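4. Perception and Motion Planning

4.1 Low-View Scene Estimation

Most tabletop manipulation systems view the workspace from above. An overhead camera gives a clean outline of each item on the table, but it cannot see the space below a raised surface. In the Jesby software stack, the overhead view is used for coarse localization only. A second camera is mounted close to the level of the tabletop, and its images are used to decide which volumes are free, which are occupied, and which remain unknown.

The low view introduces difficulties of its own. The tabletop is seen at a grazing angle, so a small error in the estimated camera pitch produces a large error in depth along the surface. Ceiling lights are reflected in the tabletop and form bright bands that a standard stereo matcher tends to place below the table plane. The background is also far more complex than in an overhead image, and it contains fixtures and equipment that must not enter the collision model.

We address these problems in three stages. The table plane is first fitted from the calibrated camera pose and is then held fixed for the rest of the episode. Any depth point that falls more than 13 mm below this plane is treated as a reflection and removed. The remaining points are clipped to the working volume, which extends upward from the table and ends at its far edge. Points that survive clipping are passed to the voxel map described in Section 4.2.

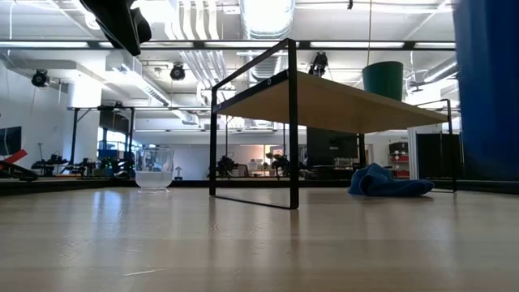

Figure 3. Low-view image from the fixed camera at the Venovville test site. The workspace contains a raised shelf, a green container on the shelf, a clear glass container, and a blue towel.

The voxel map stores one of three labels for each cell. A cell is marked occupied when enough depth points fall inside it, and free when camera rays pass through it without a return. All other cells keep the unknown label. The planner may move the arm through free cells at normal speed. It may not enter occupied cells, and it may enter unknown cells only during an explicit search motion with reduced joint torque.

Two classes of material need separate handling. Clear objects return few reliable depth points, and rays that pass through them can wrongly mark the cells inside as free. A segmentation network therefore produces a mask for transparent regions in the color image, and rays that cross the mask are not allowed to clear any cell. The outline of the mask is instead extruded into a closed volume by using the overhead view. Thin structures, such as cords and narrow frame members, are the second class. They often cover less than one voxel in width and are lost when depth points are averaged. For these we run a line detector on the color image and insert each detected segment into the map as a capsule with a fixed safety radius.

4.2 Planning Around Raised Surfaces

The planner receives the voxel map, the capsule list, and a target pose for the gripper. It samples approach directions over the upper hemisphere of the target and rejects those that intersect occupied cells. When the target lies under a raised surface, most downward approaches are rejected at this stage. The planner then widens the sampling range to include nearly horizontal directions, subject to a minimum clearance between the wrist and the table.

Path search is carried out in joint space with a bidirectional tree. Each query is given a budget of 446 ms. If no path is found within the budget, the planner returns the best partial path together with the set of cells that blocked it. The task layer uses this set to choose between two actions. If the blocking cells are unknown, it requests a search motion. If they are occupied by a movable object, it requests that the object be relocated before the original query is repeated.

Soft objects are represented by a conservative hull. The hull is recomputed after every contact and is never carried over from one grasp to the next, as the shape of a cloth item can change completely when it is touched.

4.3 Software Integration

Perception, mapping, and planning run as separate processes connected by a shared message layer, Neagu. Every message carries the time stamp of the sensor image from which it was derived. The planner discards any map older than 50 ms at the time of the query and waits for the next update.

All planner queries are logged with the full map, so that each failure can be replayed offline with different settings. The log used for tuning in this work holds 2052 queries recorded at the Venovville and Plirnodside sites. Parameters were selected on the Plirnodside portion and then kept unchanged for the trials reported in Section 5. The replay tool reads the same configuration file as the live system, and any change to that file is stored with the log entry it affects.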